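4.3 Trying out a gripper in the simulator

1. Load the round table and its three objects before you load any arm. The Tirkoleck and Bornunance grippers must both start from the same layout or the comparison is worthless.

2. Open the overhead view and check that the can is upright. 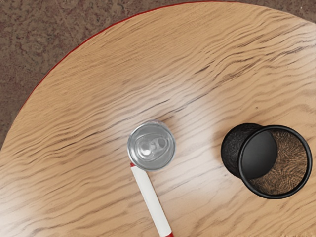

Fig. 7. Overhead view: can, marker and mesh cup.

Note: The marker is everyone's favourite until they try to pick it up.

3. Set the episode limit to 400 steps and choose a gripper.

4. Switch to the side view.
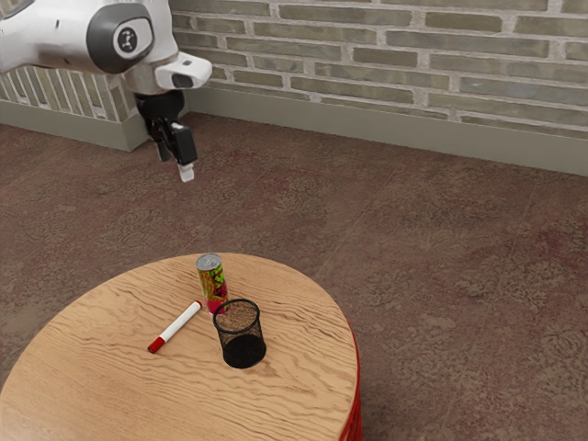
5. Run 13 trials per object, then swap grippers and repeat.

Caution: Do not change the colour of the table between runs. Vidar Åberg did in September, and we are still reading his report.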